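Chapter 3
The Back of the Computer: Ports, Plugs and Cables

By the end of this chapter you should be able to

name the common connectors on the rear panel of a desktop computer
match a cable to its port by the shape of the plug
connect a desktop computer to a wired network
check a network link and find the usual faults

Words to know: port, jack, plug, rear panel, expansion slot, Ethernet, RJ45, link light, patch cable

3.1 Why the rear panel matters

Most people who use a desktop computer see only the front of it. The front has the power button and a few sockets for things that come and go, such as headphones and memory sticks. The back is where the lasting connections are made. The monitor, the keyboard, the speakers, the network and the power cord usually all meet there, and a technician who is called to a computer that "doesn't work" will look at the back before opening anything.

In the training office at Nillora, where much of the material for this book was first taught, Rajeshwari Hegde kept a log of faults reported by the staff. In one month, November, the log had 100 entries. Of these, 40 were cleared by moving or replacing a cable. No screwdriver was used on any of the 40, and no software was changed. A person who can read a rear panel can clear this kind of fault in a few minutes.

A rear panel looks crowded at first. It becomes easier to read when you divide it into areas. On a tower case you will normally find these:

The power supply, with a socket for the power cord and often a switch.
The ventilation grille, which is a field of small holes that lets air through the case.
The I/O plate, a metal strip with most of the ports. The letters stand for input and output.
The expansion slots, a column of narrow covers. A cover is taken out when a card is added to the computer.

The ports on the I/O plate are fixed to the motherboard, the main circuit board inside the case. You cannot move them about. If a port on the plate is broken, the usual remedy is to add a card in one of the expansion slots and use the port on the card.

3.2 Ports and their shapes

Ports are made in different shapes so that a plug will fit only where it belongs. Color helps too, but color is less reliable than shape. Makers do not all follow the same colors, and a red port on one computer may be a black one on the next. Learn the shapes first.

Audio jacks are small round holes, 3.5 mm across. They often come in groups. Speakers, microphones and headphones use them.

An optical audio port, marked S/PDIF, is small and squarish. It carries sound as light.

USB ports are flat rectangles with metal shells, often stacked in pairs. They are used for printers, drives, keyboards, mice and many other things.

A VGA port is wide, with slanted ends, and has three rows of holes. It is an older type of monitor connection and is still found in many offices.

A PS/2 port is round and larger than an audio jack. Older keyboards and mice use it. Its plug has thin pins that bend easily.

An Ethernet port has a nearly square opening with a notch on one side. Inside the opening are eight thin metal contacts. It takes the RJ45 plug of a network cable.

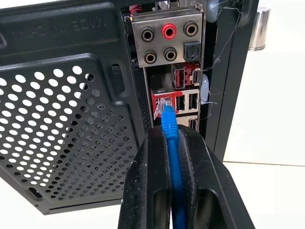
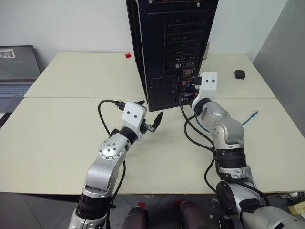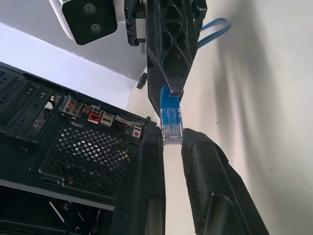 Figure 3.1 Rear of a black tower computer: the audio jacks and a blue Ethernet cable (first picture), the tower on the work tables (second picture), and an RJ45 plug held above the case (third picture).

Turn back to the list of shapes and find as many of them as you can in Figure 3.1. The third picture is the best one for the longer run of ports. The audio jacks come first, then an Ethernet port, a stacked pair of USB ports, the wide VGA-style port, and a round PS/2 port at the end of the strip. The first picture gives a closer view of the audio jacks, with the square optical port next to the lower pair. Notice also the raised lettering on the case, which reads upside down there. Labels on a computer are often upside down or sideways to the person doing the work, and it is worth practicing reading them that way.

3.3 The network cable

The cable used to join a computer to a wired network is called an Ethernet cable or patch cable. It holds eight thin wires, twisted together in four pairs. The twisting cuts down the electrical noise that one pair picks up from another. A standard cable has an RJ45 plug at each end, and both ends are the same, so it does not matter which one goes into the computer.

The RJ45 plug is a small block of clear plastic. It has eight metal contacts on one face and a springy clip on the opposite face. The clip catches behind the notch in the port and stops the plug from sliding out. It is also the part that breaks first. A plug with a broken clip may still work, but it will come loose when the computer is moved or the cable is pulled. Replace the cable.

The outer jacket may be blue, gray, yellow or any other color. Jacket color has no effect on how the cable works. Many offices choose colors to suit themselves. At Gosow the network cables on one floor were blue and the telephone cables gray, and new staff were told so on their first morning. In another building the same colors may mean something else.

Cable length should suit the job. A cable that is too short pulls on the port. One that is far too long ends up in a heap on the floor, where it collects dust and gets caught in chair wheels.

3.4 Connecting the cable

Work through these steps at the bench before you try them under a desk.

1. Stand the computer where you can see its rear panel. Turn the case if you need to, and make sure the cords already attached have enough slack.

2. Find the Ethernet port. Look for the square opening and the notch.

3. Pick up the cable by the plug. Look at which side the clip is on.

4. Line up the clip with the notch. Depending on how the case is standing, the clip may need to face up, down or to one side.

5. Push the plug straight in until it clicks. Do not rock it. If it will not go in, take it away, look again, and turn it.

6. Pull very gently on the cable. The plug should stay where it is.

7. Put the other end into the wall outlet, switch or router in the same way.

8. Turn on the computer and look for the link light, a small lamp on or near many Ethernet ports.

To remove the cable, press the clip toward the plug and draw the plug straight out. Never pull on the jacket.

3.5 When there is no link

If the link light stays dark, check the simple things in order. Press both plugs in again. Try another cable that you know is good. Try another outlet. Make sure the switch or router has power. If it still stays dark, write down what you tried and go on to the software checks in Section 3.8.

Karthikeyan Annamalai, who taught this unit at Nillora, asked his students to change only one thing at a time and to write it down before changing the next. Use the fault sheet at the end of the chapter for this.

Bench Activity 3A
Time: 35 minutes
Work in pairs. You will need a desktop computer, two patch cables, a switch and a sheet of paper.

Draw the rear panel of your computer and label every port you can name. Mark the others with a question mark. Exchange drawings with your partner and compare them. Then connect the computer to the switch, following the steps in Section 3.4, and record whether the link light comes on. Repeat with the second cable. Keep your drawing for Chapter 4.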